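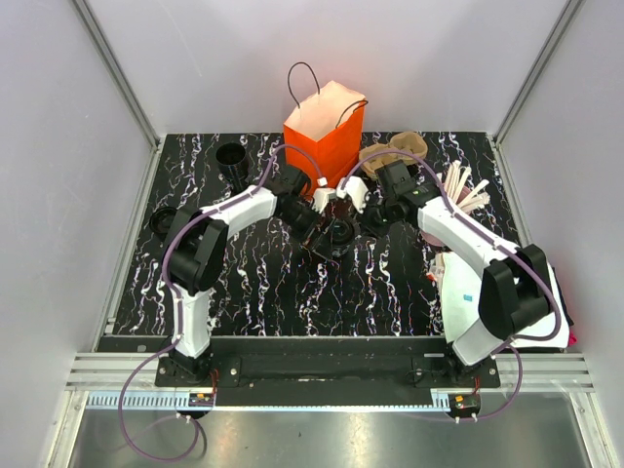 ## Hillclimb weekend, July

Home at last, feet up, and a mug of tea that I made far too strong. I said I'd write this up before bed while I still had it all in my head, and my ears are still ringing a bit, so I may as well sit here and get on with it.

We got to Plestness just before seven in the morning with the trailer making that groaning noise again (wheel bearing, I'm almost sure, and I'll have to look at it before we go anywhere else). The paddock was half full and the grass was soaking. They gave us the sloping pitch behind the old stables, so the first half hour went on finding bits of wood to put under the jacks. Silvia Holub was two spaces down with the blue Kwan, looking annoyingly cheerful, and she brought us over a bacon roll each before I'd even got the tyre covers off. I do like that woman!

The hill has been run since 1909, and the programme had a lovely old drawing on the front of a chap in goggles going through the gateway with one wheel in the flower bed. The gateway hasn't got any wider. I'd forgotten how it rushes at you, and on my first practice run I braked so early that I had to get back on the throttle just to reach it. Terrible time. 47 seconds and a bit, and I've walked away from slower days feeling better about myself, but there we are.

The big change for this trip was gearing. I'd put the shorter final drive in over the winter and hadn't had it on a proper hill until now. Off the line it's a different car, really it is, and second gear finally makes sense through the lower esses. The trouble comes at the top, where I run out of revs well before the finish and have to choose between a quick grab at fourth or sitting there on the limiter feeling foolish. I tried both. I still don't know which is better – the times were so close that my own hamfistedness would account for the difference.

Tyres next. I've been on the Starmonts for two seasons and I'm fond of them, but they want heat and they weren't getting any until the sun came over the trees. Silvia has gone over to Flirkex in the softer compound and swears by them. She let me have a good prod at hers between runs and we talked pressures for so long that the marshal had to come and fetch her for her class. I ended up dropping mine to 16 at the back, and the car did stop stepping out so much at the hairpin, so I've put that in the notebook and underlined it.

Then there's the money. A set would be one thing, but I'd want the wider rims to go with them, and the gearbox man has already hinted at 2500 if I ask him to do anything about that top ratio. I've been telling myself all the way down the motorway that I can't do both this year. I shall probably look at rims tomorrow regardless.

Last run was my best, with the road dry and the gateway taken without shutting my eyes. Fourth in class. Silvia was second and hooted at me all the way back down the return road.

Must ring about that bearing. And I've left my good torque wrench in the wet grass box, so that wants drying out first thing.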